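Wanted: a Saturday-type person for our repair shop in Temville (evenings too, if you like)

Posted in Jobs, Part-time

Hello! I'm Ilgın Sezer and I run Jorkley, the little computer repair shop next to the launderette. We're getting busier (lovely, but my tea keeps going cold) and I'm after someone to look after the front counter from June onwards.

You'd be greeting people, writing out job tickets, ringing customers when their machines are ready and taking payments. We see a real mix, from students with cracked laptops to the accountants at Clegg, who have 39 desktops and a talent for spilling coffee. You don't need to know one end of a computer from the other. I do need you to be patient, because people come in worried about their photos and they want somebody kind to talk to first.
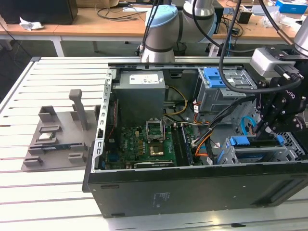 Will I have to do any repairs myself?

Only if you fancy learning. The job is front of house, but if you get curious I'm very happy to teach you on the quiet afternoons.

Pay is £130 a shift, ten till six with an hour for lunch, and you get staff discount on everything in the shop. Two shifts a week to start with, maybe three by the autumn. The 151 bus stops right outside, and there's a bike rack round the back by the Gumov bakery (their cheese rolls are dangerous, be warned!).

To apply, pop in with a CV or just write me a page about yourself and leave it at the counter any time before six. Tell me about a time you calmed somebody down. No agencies please.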